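Procurement and Capital Planning Forum
Thread: Two-arm unit for the Akley site, capital request

k_sakai
Posted 2024-04-10
Members are invited to comment on the draft request for a two-arm mobile unit at Akley. The proposal is to license the simulation package first, at $700 per seat for 2 seats, and to defer the hardware decision until the next budget cycle. The simulated room used for the March runs is a tiled one with a wooden floor, and the task is the carrying of small items on a flat grey piece. 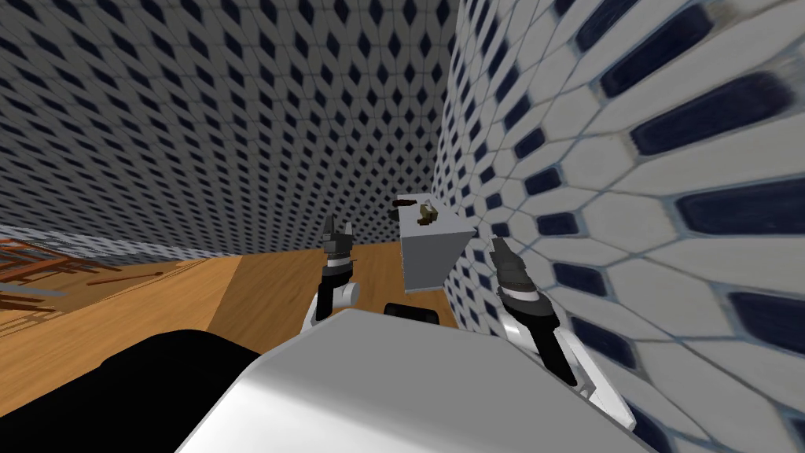

The second part of the request concerns the service agreement. Ichikawa has quoted for 9 months of support, which does not align with our fiscal year. I have asked for a revised term and would welcome advice from centres that have negotiated one.

w.figueiredo
I support the licence but not the deferral. Tromville postponed its purchase in the same manner and was required to retender. The draft should also address working clearance. In the run below, the right forearm lies very close to the near wall, and a corridor allowance ought to be costed before any unit is specified.

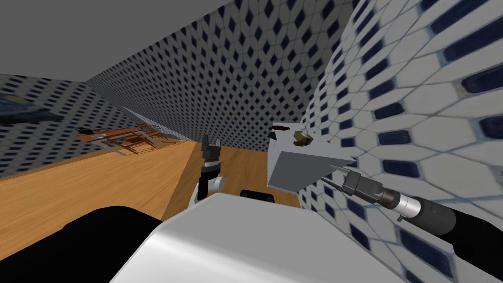 Aoi Tamura disagrees on the deferral. Retendering is an inconvenience, whereas a unit which does not suit the building remains on the asset register until it is written off. She would approve the seats now and hold the remainder. On clearance, she asks that facilities provide measured drawings of Akley before anyone proposes a figure.

k_sakai
Both positions are noted. The drawings have been requested.

sota.kubo
My concern is the gripper line in Schedule B. It allows $1000 for replacement finger pads and nothing for alternative fingers, although the two are catalogued separately by the supplier.
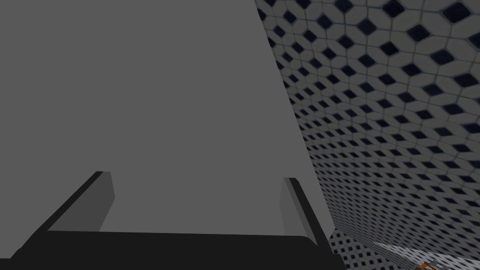

Schedule B should therefore be divided into consumables and tooling, with a separate approval for each. Trudilside adopted that arrangement and its auditors raised no objection. The pads modelled in the package have flat inner faces and squared-off tips, and the programme should confirm that the quoted part has the same shape before the line is approved.

w.figueiredo
Agreed on Schedule B. I maintain my objection to the deferral and ask that it be recorded.

k_sakai
It will be recorded. A revised draft, with Schedule B divided, will be posted in this thread once Ichikawa has replied on the support term.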